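Metal Bins and Trays in the Workshop: Choosing, Placing and Keeping Them Clean

An open metal bin is one of the more useful things you can put on a workbench. It keeps small parts from rolling onto the floor, it stands up to knocks, and it wipes clean. Most of the trouble people have with them comes from buying the wrong depth or setting them down on a bare wooden top.

Pick the depth first

The sides should be higher than the pieces you keep in it, but low enough that you can reach the floor of the bin without scraping your wrist. For bars, offcuts and short lengths of stock, a shallow rectangular bin works better than a deep square one. Long pieces lie flat and you can see all of them at once. Deep bins are fine for rags and packing material.

Check the rim before you buy. Run a finger along the outside edge, slowly. A folded rim is safe to grab. A raw cut rim needs to be filed, or covered with a length of split rubber tubing pushed on by hand. I used the tubing sold by Zutura and it has stayed put for two winters.

Protect the table

A pale wooden top marks easily. Metal corners leave gray lines that don't wash off, and any grit caught under the bin will dig in when you slide it. Lift the bin to move it. If it lives in one spot, put something under it:

A sheet of cork, cut slightly smaller than the base.
Four felt pads, one at each corner, replaced when they go flat.
A piece of old rubber mat, ribbed side down.

Gray rub marks can usually be taken out with 200 grit paper, working with the grain, followed by a thin coat of whatever finish the table already has. Do a larger patch than you think you need or the repair will show.

Keep the floor of the bin clear

Leave open space around the pieces. Two bars lying side by side are easy to pick up. A dozen piled crosswise are not, and the ones at the bottom get scratched. When a bin fills up, start a second one or put the extra pieces back on the rack.

Sort by length or by material, whichever you reach for more often. I sort by length. Write the contents on masking tape and stick it to the short side facing you. Tape on the long side gets rubbed off by sleeves.

Cords and hoses

Anything that hangs over a bin will catch on the rim sooner or later. Tie loose cords together with hook-and-loop straps, and leave enough slack for the tool to reach both ends without pulling. Keep air lines clear of sharp corners. Look over the part of the cord that bends most, and replace it when the jacket starts to crack.

Cleaning

Empty the bin completely. Tip the dust into the trash, brush the corners with an old paintbrush, then wipe with a damp cloth and a drop of dish soap. Dry it right away, corners included. Water left in the seam will rust plain steel overnight in August, and it isn't much better in January.

For light rust, rub with fine steel wool and a little oil, then wipe until the cloth comes away clean. Don't leave oil in a bin used for wood. It soaks in and the glue won't hold later. Paste wax is the better choice there. The Salehi wax I have smells strong, so open a window.

Dents in the base make pieces rock. Turn the bin over on a folded towel and tap from the underside or the inside, whichever side bulges, with a rubber mallet. Go easy near the welds.

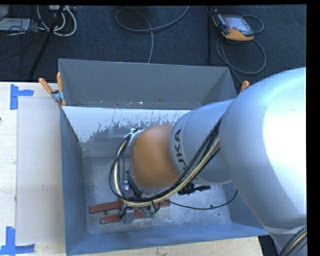 Samuele Rizzi: I'd add that cork holds moisture if you put the bin back before it's fully dry. Mine left a dark rectangle on a maple bench. I switched to the felt pads after that and I lift the bin once a month to check underneath.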